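報道関係各位
2026年3月1日
スクムゲート(Skumgate)

夜の食堂「ヴァナルスカ」、8月から通年で開きます
配膳、受付、電話当番のボランティアを募集

港通りで夕食の無料提供を続けてきたスクムゲートは、冬季限定だった夜の食堂「ヴァナルスカ(Vanalska)」を、8月から一年を通して開くことを決めました。これまで寒い時期だけの運営だったため、春先になると「次はいつ開くの」と聞かれるたびに返事に困っていました。ようやく「来月も、その次の月も開いていますよ」と答えられます。スタッフ一同、本当にうれしく思っています!

この冬にお出しした夕食は187回の開室で延べ900食近くにのぼりました、と書きたいところですが、集計の仕方を少し説明させてください。187というのは開室の回数ではなく、この冬に一度でも食卓についてくださった方の人数です。同じ方が何度も来てくださるので、食数のほうは900食近くになりました。初めての方には受付で名札をお渡ししていますが、本名でなくてもかまいません。あだ名の方も、毎回違う名前を書く方もいらっしゃいます。

通年化にあたって、食堂の席は80席になります。これまでは奥の部屋を物置にしていたのですが、棚を移し、間仕切りを外して、ひと続きの食堂として使えるようにします。車いすの方が壁ぎわをぐるりと回らずに席まで行けるよう、中央の通路も広くとりました。改修を引き受けてくださったのは、地元の工務店エーガン(Egan)さんです。図面を何度も引き直し、配膳口の高さまで一緒に考えてくださいました。座って配る人にも立って配る人にも使いやすい高さというのは、意外に難しいものですね。

献立は、スープと主菜、パン、果物を基本にします。乳製品や肉を召し上がらない方のための皿も毎回用意し、受付の横に材料の一覧を貼り出します。冬の人気はなんといっても豆と大麦のスープでしたが、夏はそうもいかないので、冷たいじゃがいものスープを試作中です。先日の試食会では、にんにくを入れる派と入れない派で話がまとまらず、結局両方つくることになりました。暑い時期には水差しを各テーブルに置き、食事をされない方にも自由に飲んでいただけるようにします。 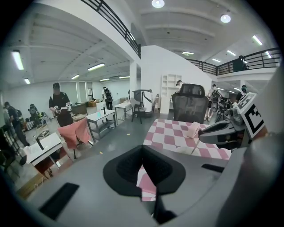
クロダ・イーガンは、食事そのものより先に「こんばんは」と声をかけてもらえたことを覚えている、と話してくれました。初めて来た晩は入口の前を二度通り過ぎ、三度目に扉が開いて、寒いから入ったらと言われたのだそうです。いまは週に一度、自分が扉を開ける側にいる。通年になるなら夏の夕方の当番もやりたい、明るいうちに来る人の顔を見てみたい、とも。

こうした声に背中を押されて、受付の役割も見直しました。入口には必ず二人が立ち、一人は案内に専念します。配膳の列が長くなると、つい受付の人まで手伝いに走ってしまうのですが、夏からは持ち場を離れないことにしました。列が長いときは、座って待てるように番号札をお渡しします。急いで食べて帰る必要はありません。閉室の時間までゆっくりしていってください。

電話当番も新しく始まります。食堂の場所や献立についての問い合わせのほか、住まいや医療の相談先を知りたいという電話にもお答えします。当番が専門的な助言をすることはありませんが、地域の窓口の一覧を手元に置き、どこにかければよいかを一緒に探します。エンダ・モリアーティが中心になって、この一覧を毎月つくり直しています。古い番号にかけてがっかりする人を出したくない、というのが彼の口ぐせです。

食材の面では、青果卸のペルカルド(Perkard)さんが、週に二度の野菜の提供を約束してくださいました。大きさがそろわない人参や、形の変わったかぼちゃも大歓迎です。厨房では、届いた箱を開けてからその日の付け合わせを決める楽しみができました。

募集するのは、次の当番に入ってくださる方です。

・配膳と片づけ(夕方から閉室まで)
・受付と案内
・電話当番(昼間)
・厨房の下ごしらえ(午後)

経験は問いません。どの当番も最初の三回は先輩と組みます。月に一度だけの参加でもかまいませんし、友人同士や親子での申し込みもお待ちしています。十六歳未満の方は保護者と一緒にお越しください。厨房に入る方には、手洗いと食材の扱いについての短い講習を受けていただきます。

代表のブローナド・ブロフィからひとことです。
「冬の終わりに鍋を片づけるのが、毎年いちばん寂しい仕事でした。今年は片づけずに、もう一つ買い足すつもりです。料理が得意な方も、おしゃべりが得意な方も、黙って皿を拭くのが好きな方も、ぜひ一度のぞきに来てください。私は最後の組です!」

通年開室を前に、8回の説明会を食堂内で開きます。日程は入口の掲示板と電話でお知らせします。予約は不要で、途中からの参加も途中で帰るのも自由です。説明のあとにはスープをお出ししますので、よろしければ一緒に召し上がってください。

取材をご希望の方は、事前に広報担当のニーヴ・マディガンまでご連絡ください。食事中の方の撮影はご遠慮いただいていますが、準備の時間帯でしたら厨房も食堂もご案内できます。ボランティアへのお話も、ご本人の了解があれば喜んでおつなぎします。

お問い合わせ
スクムゲート 広報担当 ニーヴ・マディガン
ボランティア担当 リアム・ブロフィ

最近のお知らせ
・冷たいスープの試食会を開きました
・ペルカルドさんから野菜の提供が始まります
・食堂改修中の出入口について
・毛布と靴下の受け付けを終了しました
・電話当番の講習会 参加者募集

当サイトでは、利便性の向上のためクッキーを使用しています。閲覧を続けることで、クッキーの使用に同意したものとみなされます。 同意する 設定を変更する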